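Health Awareness Campaigns, Handout 4
Fundraising months: who gives, who gets tested, who tunes out

Read before Sunday evening. Bring your own notes on the Becerra reading, chapter 2.

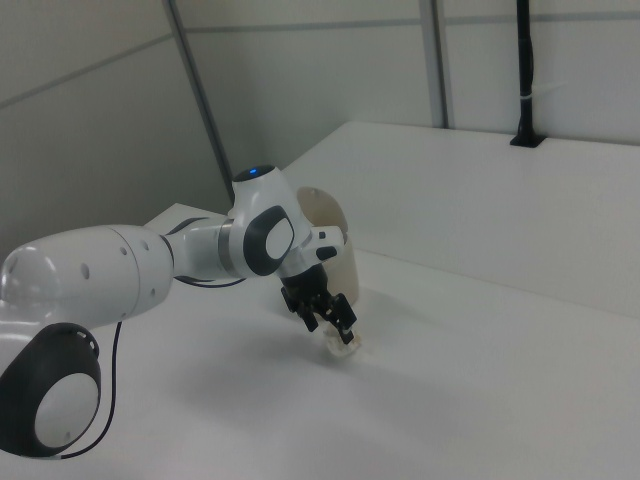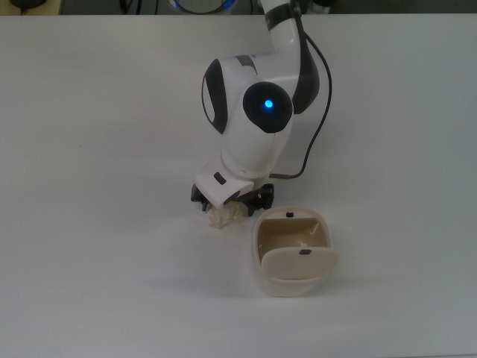
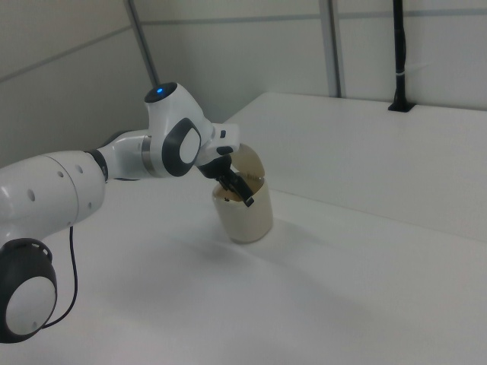
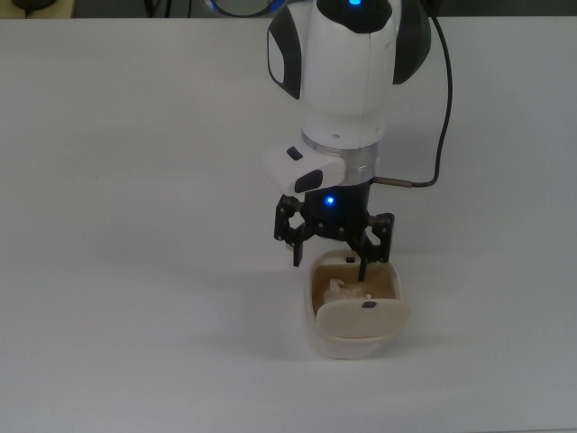
Fig. 4.1 White robot arm at a white tabletop, four views.

1. Two goals in one campaign

Most month-long health campaigns try to do two jobs at once. They raise money for research or services, and they try to get people to change something: book a checkup, learn a symptom, talk to a doctor. These goals are often reported together, which makes it hard to tell which one was met. A campaign can raise a lot of money from people who never read the leaflet.

When you look at a campaign report, separate the two. Write down the money measure and the behavior measure. If there is no behavior measure, say so in your answer.

2. The Brendow case

Brendow is a town clinic that ran a blood pressure drive for men every December. Staff gave up sugar for the month and collected pledges. Araceli Barajas studied the drive over 2 winters. Her main points:

- Pledges came mostly from coworkers and family of the staff taking part.
- Of 1,000 men sent a letter, 16 booked a check in the first year.
- In the second year the letter carried a fixed appointment time (10 a.m. unless changed), and bookings went up.
- The sugar pledge got nearly all of the local press coverage.

Barajas does not argue that the pledge was a waste. Her view is that it paid for the letters, and the letters did the health work. Gumaro Arriaga disagrees. He thinks the pledge made the subject easier to bring up at home, which a booking count would miss. Know both positions.

3. Terms

Signal behavior: a visible act that shows support (a ribbon, a haircut, giving something up).
Target behavior: the act the campaign wants from the public.
Fatigue: falling response when the same appeal is repeated each year.

The Hivent survey uses "token" for signal behavior. Treat them as the same term.

4. For next time

Compare Brendow with the Sultenow hearing test week. Sultenow had no signal behavior at all and asked for no money. One page, typed. Use the terms in section 3 and give page numbers for anything taken from Barajas.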